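The Durura Sheet

Fanni Pap was engaged to revise the visitor map of the Durura district, sheet 9, at a scale that showed footpaths but not fences. The contract specified that every walking route be checked on the ground, that each lookout be assigned a grade, and that distances be given in kilometres to one decimal place. Cirkley, the publisher, supplied the previous edition, a measuring wheel and a room above the post office in Prasmont.

The previous edition had been compiled by a man named Erdős. His initials did not appear on it. His work was consistent. Contours were inked at even weight, and the symbols for water, shelter and toilets were placed to the right of the feature wherever space allowed. Fanni checked the first six routes against his figures and found no error larger than the tolerance of the wheel.

Route seven was the exception. It left the Prasmont road at the old weighbridge, followed the creek for 2.4 kilometres and ended at a lookout graded A. The grade required a clear view through at least 100 degrees, a level standing area and something worth looking at. Erdős had written the name of the lookout in the same hand as the others: Second Lake.

There was one lake in the Durura district. It was on the other side of the range.

She walked route seven on a dry morning. The weighbridge was as marked. The creek crossing was as marked, although the colour of the stones given in the route notes (grey) was closer to brown. At 2.4 kilometres the path ended at a flat shelf of rock with a view through 110 degrees, which she measured twice with a sighting compass. The view was of a valley with sheep in it.

She recorded: standing area level, arc sufficient, no lake.

The tourist office in Prasmont was staffed by Rafferty Zamora, who had been there for thirteen years and kept the complaint book. Fanni asked whether any visitor had reported the missing lake. He turned the book around so she could read it. The entries concerned parking, flies, the price of a scone, and the gradient of route four. There was nothing under route seven.

"Do people walk it?" she asked.

"It's the most popular one. I send everybody up there."

"And they come back and say what?"

"They say the lake was lovely."

She asked whether he had seen it himself. He said that he had a bad knee and that the office could not be left unattended during opening hours.

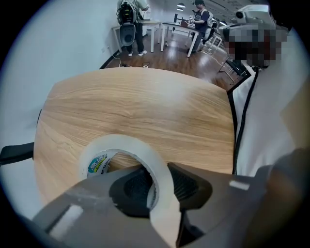
Photo: Cirkley picture library

The rules for deletion were set out in the publisher's manual. A feature could be removed from a sheet if it had been inspected on two occasions, at different times of day, and found absent on both. The inspector was to sign the deletion slip and pin it to the draft. Fanni filled in the first half of the slip that evening. Under "Nature of absence" the manual offered three codes: demolished, overgrown, relocated. She left the field blank.

The second inspection took place late in the afternoon. At the weighbridge she met a couple in matching hats coming down. She asked about the condition of the path. The woman said it was good all the way and that there was a bit of wind on the water.

Fanni reset the wheel to zero and began. She noted the creek crossing at 0.8 kilometres and a fallen branch at 1.3, passable on the left. She did not look up more than the ground required. At 2.4 kilometres she stopped, set down the wheel, took out the compass and looked at the valley. There were sheep in it, fewer than before. The light was level and came from behind her. She stood on the shelf for thirty-eight minutes, which was longer than the procedure called for, and wrote down the time at the start and at the end.

On the way down her left boot was wet to the ankle. She had crossed the creek on the stones and had not slipped. She recorded the boot under "Other remarks", with the distance at which she had noticed it.

The draft was due at Cirkley on 16 June 2026. She spent the last two evenings on the lettering. Route one was unchanged. Route four was given a warning triangle for gradient, in line with the complaint book. The shelter on route five was moved four millimetres to the east. For route seven she laid the completed deletion slip beside the sheet and compared the two.

Erdős had drawn no shoreline. She had not noticed this before. There was the name, the lookout symbol and the grade, and beyond them the contours of the valley, correctly spaced, with the spot height in the correct place. He had walked it, then, and had measured what she had measured. The manual required lettering for water to be in blue italic. His was in blue italic.

She telephoned the publisher and asked for his inspection notes. The clerk found the folder and read out the page for route seven. It gave the distance, the arc, the state of the path and the colour of the stones. Under "Other remarks" there was one line, and the clerk had some difficulty with the handwriting.

"Socks," the clerk said. "I think it says to take spare socks."

Fanni thanked him and hung up. She put the deletion slip back in its envelope. On the draft she corrected the stones from grey to brown, kept the grade, and lettered the name in blue italic to the right of the symbol, where there was space for it. In the route notes, after the distance, she added a line on footwear.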